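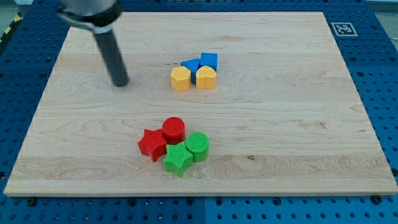

Cù block kit on the maple board, colours grouped two and two. Arm over the board, rounded tip fitted.

Mavotum Cù - tabletop kit for recording pushing and sorting demos

Board, blocks, rounded pusher tip, marker sheet, recording software. You bring the arm. Bolts down to any perforated bench top, hole adaptors in the bag.

What it's for
Collecting examples for a policy to learn from. Operator steers the arm, software logs arm pose, camera and a typed instruction ("put the yellow heart next to the blue cube", that sort of thing). Shapes and colours are mixed on purpose so the wording has to matter - a star comes in red and in green, same with the cylinder.

Recording
Each take saves as its own folder. Bad takes get flagged with the foot pedal, not deleted, you may want them later. Default prompt list has 41 instructions, edit the text file to add yours. Shuffle the blocks by hand between takes or the starting layouts get samey.

Sample set
800 takes, recorded at our Predinley bench by Mỹ Vi and the May intake. Free with the kit, download link is on the packing slip. Exports to Erkirura format as well as plain folders.

Good to know
- Tip wears. Spare incuded, swap it when the end goes flat
- Board is real timber so grain and knots vary from one to the next. Cant match to a previous order, sorry
- Wipe blocks with a dry cloth, no solvents
- Recalibrate if you move the marker, even slightly

Orders in by Friday noon go out the same day. Spare blocks sold singly, email us the shape and colour.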